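Subject: Re: [Lonmont-smallspaces] Oval table in a work room, sane or not?
From: Fiorella Donati
To: Lonmont-smallspaces list

On Friday, Gerardo Pace wrote:

> Hi all, we're clearing out the back office at last and I have to pick
> a table before the end of July. The room is long and bright with
> windows across one end. We do small assembly, fiddly little metal
> parts mostly, and there's a computer desk that has to stay where it is
> on account of the outlets. My partner wants a big oval. I say ovals
> are for dining rooms and you lose all your corners. Also white or
> wood? Also has anybody kept a plant alive in a room like that?
> Gerardo

Gerardo, listen to your partner! I was a corner person for years and I have come all the way over to the other side. We switched from two rectangles pushed together (with that awful crack down the middle that ate every washer we owned) to one large white oval, and I would not go back if you paid me.

First, the corners. You do lose them, and for the first week I kept reaching for the spot where my tray used to live. But what you used to put in the corners was junk. Mine held a dead stapler and a Cattaneo catalog. With an oval you can stand anywhere along the side and reach in toward the middle, and two people can work on the same part without bumping hips. Liên Lương comes over from Ludstead to help when I have a big batch, she's left-handed and I'm not, and we used to argue over who got which end. Now we just shuffle around until it's comfortable.

White, definitely white. I know everyone says it shows the dirt, and it does, and that is exactly what you want when you're working with little pins and pegs. A small silver part standing on a white top is easy to find. On our old brown one I'd be patting the surface with my palm like I'd lost a contact lens. I wipe it down at the end of the day with plain dish soap on a rag and that's all the care it gets.

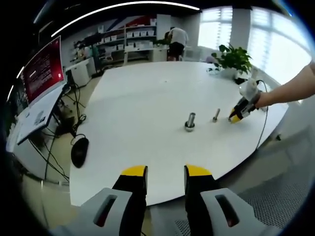 The windows matter more than the table, in my opinion. If you have sun coming in one end, put up horizontal blinds before you move anything in. White ones are fine, you still get loads of daylight, but you can tip the slats so it doesn't bounce off the tabletop straight into your eyes at 4 in the afternoon. I did this in the wrong order and had to climb over everything with a drill.

As for the plant, yes yes yes. Get something with broad leaves and put it at the window end of the table, not on the sill where it cooks. Mine gets a drink when I remember and a quarter turn when I feel guilty. It has put out new leaves all spring and it makes the whole room feel less like a storage closet.

Where I can't help you is cables. Ours are a tangle under the computer desk and they have been since the day we moved in. Raffaele De Luca posted here once about a tray thing that screws to the underside of the desk (Grosiren, I think was the name?) and I meant to try it. Raffaele, if you're reading, did it hold up?

Oh, and measure your door. Our top went through with so little to spare that I had paint under my fingernails. Have somebody on each end and take the legs off first.

Happy to bring a tape measure by if you want a second opinion. I really do love this stuff.

Fiorella D.
(the other Fiorella, Cocco, has the round table, ask her about that one too)

_______________________________________________
Lonmont-smallspaces mailing list
To leave the list, send a blank message with "unsubscribe" in the subject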